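How to Remove Limescale from a Kettle and a Faucet Without Strong Chemicals

Reading time: 3 minutes
Last updated: 2020-05-23

When I moved to Karkurum, I did not know what hard water can do in a kitchen. After one winter my kettle had a thick white crust at the bottom, and the tea had small flakes floating on top. My neighbor Asnakech Gebru showed me her method with citric acid, and I have used it ever since with small changes.

You will need:

Citric acid powder (the kind sold for food)
A measuring spoon
A soft cloth and an old toothbrush
A small plastic bag and a rubber band

The kettle

Unplug the kettle and pour out the old water. Fill it with fresh water to a little above the crust, but never over the maximum line. For each liter of water I take two level tablespoons of citric acid. Heat the water first, and switch off the kettle before it boils. Then add the powder slowly, one spoon after another, because hot water can foam when the acid meets the lime. 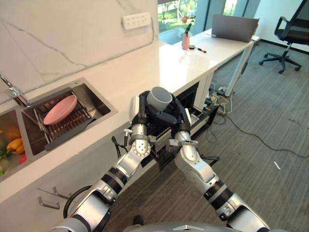 Leave it to stand for 19 minutes. I know this is a strange number, but it is how long my radio program lasts, and it has always been enough for me. If the crust is very old, you can let it stand for one hour. Do not scratch the bottom with a knife or with steel wool. Scratches give the new lime a good place to hold.

Pour the liquid away and rinse three times. After that, boil one full kettle of clean water and throw this water away too. If you still taste something sour, boil once more.

Vinegar works also, but the smell stays in the kitchen for a long time, and my family complained. Never mix vinegar or citric acid with bleach. The gas that comes from this mixture is dangerous.

The faucet

Most of the lime sits in the aerator, the small part with a mesh at the end of the faucet. Usually you can turn it off by hand. If it is stuck, wrap the cloth over it and use pliers gently — the cloth protects the chrome.

Put the aerator in a glass with warm water and one spoon of citric acid. After half an hour, brush the mesh with the toothbrush and rinse it from both sides.

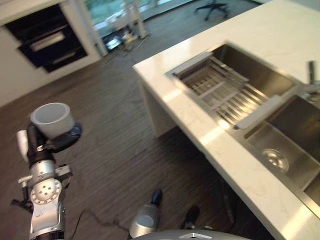
If the aerator does not come off, fill the plastic bag with the same solution, pull it over the end of the faucet and fix it with the rubber band. Ten minutes is enough. Longer can make some finishes dull, especially gold or black ones, so test on a hidden place before.

Keep the solution away from marble and other natural stone. The acid leaves pale spots which cannot be wiped off. If a drop falls there, wash it at once with plenty of water.

How often

I do the kettle every month and the faucet in January and again in summer. With softer water you can wait longer. When the kettle starts to make more noise than before, it is usually time.

Questions or corrections: write to Gorazd Omerović through the contact page | © Umon Home Notes | Back to top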